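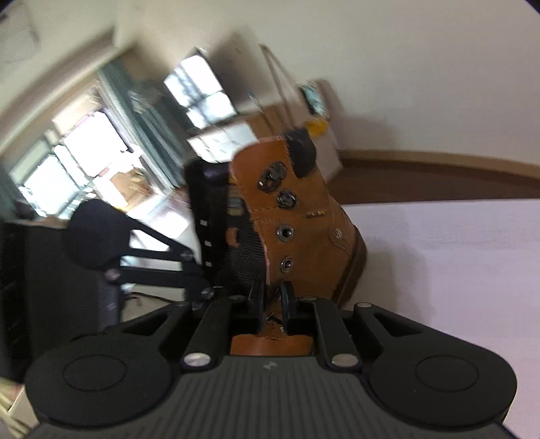 What went wrong with the boot recordings in this release?

The width reading from one of the two hand-held grippers stopped updating in part of the July recordings, so the log can say the fingers are open when they are closed on leather.

Drestidano Boot Handling Set
Data card and fault notes

Thank you for taking an interest in Drestidano. The set holds 2494 short recordings of people working on lace-up leather boots at a table with hand-held grippers, and we put it together at Leverwood for anyone who wants to train or test a robot on soft, awkward footwear. We are fond of it, warts and all, but please read the next part before you download anything large.

The fault

Each recording has video, gripper pose and finger width. In 1088 of the recordings the width value freezes partway through and stays at its last good number until the recorder is restarted. The video and pose carry on as normal — this is why the problem got past our automatic checks, which only looked for missing values and found none.

We first noticed it on a Friday, when a policy trained on the set kept pushing a boot across the table with its fingers wide open. It was a test arm running at low speed and the stop button did its job, but the boot did end up on the floor.

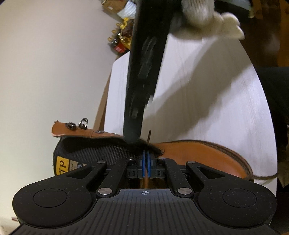
Gripper fingertips at the boot upper, with a gloved hand and a long black tool at the opening.

The cause was a loose connector inside the Kadlec width sensor board. Pulling sideways on a stiff upper could flex the housing enough to break contact, and the recorder software (Skisten, version 2) filled the gap by repeating the last value. A sensible choice for a dropped sample or so, and a poor one for half a minute!

What to do

Every recording now has a field called width_ok. If it is false, please don't train on the width channel. The video and pose are still fine to use, and we use them ourselves.

If you run a trained policy on a real arm, keep a force limit on the fingers and don't rely on the width reading alone to decide whether a boot is held.

Still open

Very short freezes may slip under our filter. If you find one, send us the recording number and we will gladly add it to the list.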